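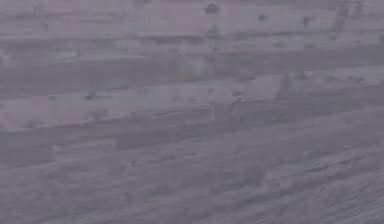 Write the rule down before you run it

Deividas Paju has 4 rules taped over his monitor at Trinura. The first one is about floors.

"Plank floors especially. People build one, it looks fine, they never touch it again," he says. Quick call, between meetings. He's eating something.

Paju checks simulation work for warehouse robots. Stidaline sends him test scenes, he sends most back. His complaint is paperwork, mainly. Friction value with no source. Seams between boards drawn on as a texture but flat as glass underneath, and no note saying so.

"Flat is fine. Tell me it's flat. A wheel doesn't care what color the gap is."

So rule one: every surface gets a written sheet. What's geometry, what's paint, where the friction number came from. Rule two, change one thing per batch. A batch for him is 300 runs, and he wont sign off on less.

Rule three caused the fight. Nothing passes in simulation alone, somebody has to repeat a portion on a real floor. Elli Partanen, who runs scheduling at Stidaline, thought that was overkill.

"I told him so. Loudly," she says. "We had 3000 runs done already in June and he wanted us out there with a tape measure."

They went out with the tape measure. She still thinks the sheet is too long, and she's asked for a one-page version. Paju says he's working on it. She says he said that last month to.

Rule four? Keep the failed runs. Same folder, same names, no cleanup.

"People delete them to save space," Paju says. "Buy a disk."

He had to go then. Partanen stayed on the line a while to talk about the one-page sheet, which she has started writing herself.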